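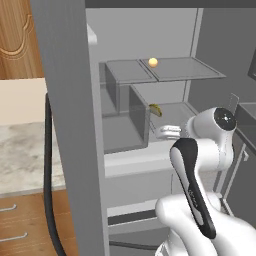 Praktikumsanleitung 4: Greifen im Kühlschrank (Simulation)

Wahlpflichtmodul Assistenzrobotik, Arbeitsgruppe Sotomayor

Die vorliegende Anleitung richtet sich an Studierende, die die Einheiten 1 bis 3 abgeschlossen haben und über einen freigeschalteten Zugang zur Lernumgebung Kondevport verfügen. Bearbeitet wird die Aufgabe in Zweiergruppen. Ziel ist es, den Taco auf der unteren Glasablage zu greifen und aus dem geöffneten Kühlschrank herauszuführen, ohne Ablagen, Behälter oder Tür zu berühren.

1. Szene laden

Öffnen Sie in Kondevport das Projekt »Küche« und wählen Sie die Szene mit dem grauen Kühlschrank. Die Tür ist in der Ausgangslage bereits geöffnet und bleibt während der gesamten Übung unverändert. Stellen Sie die Kamera so ein, dass der Greifer und der Taco gleichzeitig sichtbar sind. Der kleine orangegelbe Ball auf der oberen Glasablage gehört zur Szene; er wird in dieser Einheit nicht bewegt und darf nicht gelöscht werden.

2. Kollisionskörper prüfen

Blenden Sie die Kollisionsansicht ein. Links neben dem Taco befindet sich das durchscheinende Aufbewahrungsfach, dessen hohe Seitenwand den Anfahrweg begrenzt. Durchscheinende Flächen werden von der Physik wie feste Körper behandelt. Gruppen, die diesen Schritt auslassen, erhalten im Protokoll erfahrungsgemäß Kontaktmeldungen, deren Ursache sich später nur schwer zuordnen lässt.

3. Vorposition anfahren

Führen Sie den Arm von rechts in den Innenraum. Die Vorposition liegt 80 mm vor dem Greifpunkt. Die beiden Finger sind dabei annähernd waagerecht auszurichten und vollständig zu öffnen. Speichern Sie die Gelenkstellung unter dem Namen »vor_taco«. Der Planer Jevero bricht nach 900 Iterationen ab; in diesem Fall ist die Startstellung zu ändern und die Planung erneut auszulösen. Eine Erhöhung der Iterationszahl ist nicht zulässig.

4. Greifen und Anheben

Verfahren Sie geradlinig bis zum Greifpunkt und schließen Sie die Finger mit reduzierter Kraft. Der Taco ist als starrer Körper modelliert — eine zu hohe Schließkraft verformt ihn nicht, sie kann ihn aber aus dem Greifer drücken. Heben Sie ihn anschließend leicht an und warten Sie 800 ms, bevor die Rückzugsbewegung beginnt. Das Handgelenk ist beim Rückzug vom Regalträger im rechten Teil des Innenraums fernzuhalten.

5. Protokoll und Abgabe

Exportieren Sie den Lauf als Protokolldatei und laden Sie diese im Ordner Ihrer Gruppe hoch. Abzugeben sind:
– die Protokolldatei eines kollisionsfreien Laufs
– die gespeicherten Gelenkstellungen
– eine halbe Seite Text zur Wahl der Anfahrrichtung

Fehlgeschlagene Läufe werden nicht negativ bewertet, sind jedoch im Text zu nennen. Die Abgabefrist endet im April mit der letzten Praktikumswoche, jeweils um 18 Uhr. Die Auswertung erfolgt mit dem Skriptpaket Maltetti, das auch den Gruppen zur Vorabprüfung zur Verfügung steht.

Fachliche Rückfragen beantwortet Lemlem Shiferaw in der Sprechstunde, Raum 186. Zugangsprobleme sind über das Formular in Kondevport zu melden.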